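Placing produce in a tray: does a shifted start position matter more than more demos?

Started by zulmira_e in Manipulation > Methods and results

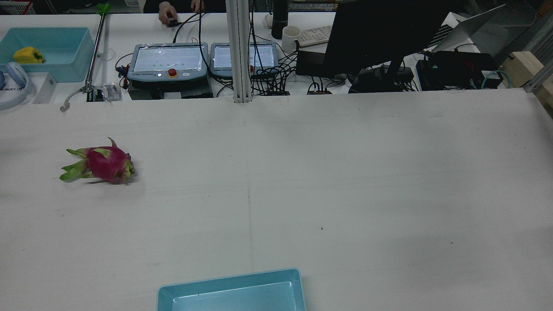
Post 1 — zulmira_e

Hello everyone, and thank you again to the people who helped with my calibration thread in October, it saved me a lot of grief. I've finally got something to show for it and I'd love some opinions before I write it up properly.

The task is a plain one: fruit starts on the white table, fruit ends in the light blue tray at the near edge. The photo has the dragon fruit on the left, lying on its side with the green tips pointing out to the left, and that's a fairly typical start for us. I collected 165 demonstrations and split them two ways. In the first set (I call it Comik, don't ask) the fruit always starts in the same small patch. In the second set, Lellevia, the start spot and the heading of the fruit change every time. Same policy, same training length, same tray.

The Lellevia policy is clearly better on starts neither one had seen. What surprised me is that it's still better when I throw away a good part of its data. With 25 varied demos it already beat the full Comik set on new starts. On the familiar patch Comik wins, as you'd expect, though by less than I thought it would.

So my claim, for the write-up, is that for a single object and a single container, spreading out the starts is worth more than piling up demos. Tell me where I'm fooling myself!

Post 2 — flilterside_raquel

Lovely to see this, Zulmira, and I do believe the direction of the result. We saw something of the sort in my old group with tomatoes and a bowl. But I'd be careful with "spreading out the starts" as the cause. You changed two things at once, the position and the heading. A dragon fruit isn't a ball, those scales stick out, and where you close on it makes a real difference. It could be that nearly all of your gain comes from the policy seeing the fruit from different sides, and the position hardly matters.

Could you run a third set with the heading fixed and only the position changing? I know that's another long day of demos and I'm sorry to be the one asking.

Post 3 — gracacarv

I'll disagree with both of you a little, in a friendly way. My worry is the tray. It sits in the same place for every trial, right down at the bottom center of the view, and only the top part of it is in the picture at all. A policy could learn "go down the middle and let go" without ever looking at the tray. That's fine as a trick, but then your result is about picking and says very little about placing. I'd move the tray for a handful of test trials and see what happens. If it drops the fruit on bare table, you have your answer.

Also, and this is only me being fussy, that table has a crease running down the middle and a fair number of scuffs and specks. If the Comik patch is always the same distance from the crease, the network has a very handy ruler. I spent most of a winter on a policy that was steering by a coffee stain, so I have feelings about this.

Post 4 — zulmira_e

These are both good and I'm a bit annoyed I didn't see the heading one myself. Raquel, yes, I'll do the third set. Starting it Monday if I can get the cell for the morning.

Graça, I don't fully agree about the tray. The claim is about starts, and the tray was fixed in both sets, so it can't explain the gap between them. But I take your point that I shouldn't write "pick and place" all over the abstract if the placing half was never tested. I'll move the tray for 6 test trials per policy and report it whichever way it goes.

The crease I hadn't thought of at all. Would you cover it?

Post 5 — gracacarv

Fair enough on the gap, I was answering a question you hadn't asked. I'd leave the training data alone and lay a plain white sheet over the table for part of the testing. If Comik gets much worse and Lellevia doesn't, that's a nice little figure for the paper too.

Post 6 — mafalda_g

Popping in with a more boring question. What's behind the table during your demos? There's a lot back there — the pendants, a laptop, a mug, cables, somebody's hands — and there's a yellow pepper in the other blue bin. When we trained on the Lozano cell our background changed from week to week, and one set ended up with a much tidier bench than the other just by when it was collected. Were your two sets mixed together in time or done one after the other?

Post 7 — zulmira_e

Oh dear. One after the other. Comik first, all of it, and then Lellevia.

Post 8 — mafalda_g

Then I'd want that fixed before anything else in this thread, sorry! Even a short repeat would help, four blocks, alternating, with the bench left as it is between them. If the order of the two policies holds I'd be quite convinced.

Post 9 — flilterside_raquel

Seconding Mafalda. And you can fold my fixed-heading set into the same alternating blocks, so it's one collection session and you only have to be miserable once.

Post 10 — zulmira_e

All right, alternating blocks with three sets, the moved tray and the white sheet. I'll crop the background in one training run as well and see if anything changes, that costs me nothing but an overnight job. Graça, can I send you the trial sheet before I start, so you can poke holes in it while they're still cheap?

Post 11 — gracacarv

Please do. Put the tray positions on it too, and mark them on the table with something the camera can't see.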